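Sowa Kitchen and Bath Small Items
Data card and README
Last updated: September 26, 2022
Maintainer: Anoma Debnath, Gradgate

Summary

Sowa is a set of short recordings of small household items being handled on a tabletop. The items are the sort of thing kept near a sink or in a shower: corner shelves, scouring pads, soap dishes, bottle brushes, drain covers, sponge holders. The release has 600 recordings covering 40 items. Each recording comes with a plain-language note on the item and a line on the task.

The set was put together for people who work on recognizing and sorting household goods, and in particular goods with openings, slots, loops or uneven surfaces. Many existing collections lean toward boxes, cans and cups. We wanted more of the awkward things.

What is in the set

Items are grouped by where they are normally used.

Bath: corner shelves, soap dishes, hooks, drain covers
Sink: scouring pads, sponges, sponge holders, brushes
Counter: trivets, spoon rests, small racks

An item is listed under one group only, even if it could belong to two. Drain covers gave us the most trouble here and were moved from Sink to Bath in April. If you have an older copy of the item list, replace it.

Corner shelves

The corner shelves are flat pieces with two straight sides that meet at a point and a rounded front. They are recorded as single tiers, without the pole or wall fixings they may have been sold with. Material is given as metal or plastic in the item list. We did not try to name the alloy or the coating. 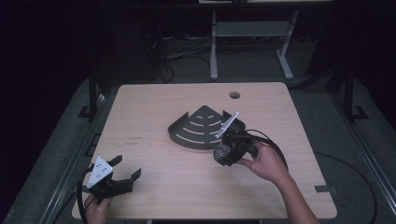 Item group Bath, corner shelf. Dark gray metal, slotted, rounded side with a raised rim.

Slots and rims are noted separately. The field "openings" takes one of four values: none, slots, holes, mesh. The field "rim" is yes or no. For shelves where the slots follow the curve of the front, as in the one shown, the note says "curved slots". Straight slots are just "slots".

Orientation is described from the side where the person stands. "Point away" means the corner is toward the far edge of the table, and "point near" means it is toward the person. Left and right are the person's left and right. An item that is upside down is marked "inverted", but this was hard to judge for shelves with a low rim, and some of those labels are probably wrong.

Tasks in this group are slide, turn, lift and place. Slide means the shelf stays on the table the whole time. If it leaves the table at any point the task is lift, even when it only goes a short way.

Scouring pads

Metal scouring pads are in the Sink group. They have no fixed outline – the same pad can look round in one recording and lopsided in the next after being squeezed. For this reason there are no outline drawings for pads, and the size field is left blank. Please don't fill it in from the recordings.
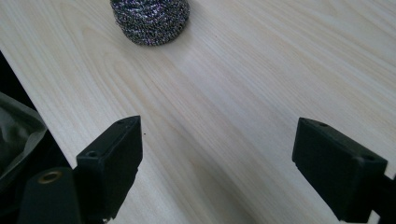 Item group Sink, scouring pad. Coiled metal ribbon, on the bare tabletop.

Color labels for the pads should be used with care. The ribbon picks up small bright specks under the lights, and these can come out silver, dark gray, purple or bluish within a single view. All metal pads are labeled "metallic" and nothing more. Foam and nylon pads have ordinary color labels.

A pad may be only partly in view. It still gets the full item label. The field "whole_item_visible" is set to no for any view where part of the item is missing, and you can filter on it.

Tabletop and lighting

The light wooden tabletop in the pictures has a visible grain, with wavy lines and slightly darker streaks. Closeup views show much more of the grain than views taken from higher up. If you plan to separate item from background by color alone, expect trouble with the beige and tan plastic items, and none to speak of with the dark metal ones.

There are a few faint dark marks on the wood, and a small round grommet hole at the far edge. Neither is an item. An early labeling pass tagged the hole as a drain cover in 10 recordings, and these were corrected before release.

Labels

Labels were written by one person and read over by a second. Disagreements were settled by looking at the item itself, which was kept in a numbered bag until labeling was finished. The second reader changed some 200 labels, most of them in the rim and orientation fields.

Item notes are one to three sentences long. They use everyday words: "shelf", "pad", "dish". Brand names are left out even when they are printed on the item.

Files

items.csv – one row per item
tasks.csv – one row per recording
notes.txt – item notes, in item number order
changes.txt – list of corrections

Item numbers are the same in all files. Numbers of withdrawn items are not used again, so there are gaps.

Known problems

The Counter group is small and should not be used alone for testing.
Two sponge holders are the same model in different colors, listed as separate items.
Wet items are not included. All items were recorded dry.
Very few items are clear plastic or glass.

Related sets

Cirkton covers desk and office items and uses the same task names. Clokstead covers pantry goods and has its own task list, so the two cannot be merged with Sowa without renaming. Item numbers overlap across all three sets. Add a prefix before combining.

Corrections

Send corrections to Anoma Debnath with the item number, the name of the field and the value you think is right. Corrections go into changes.txt at the next update.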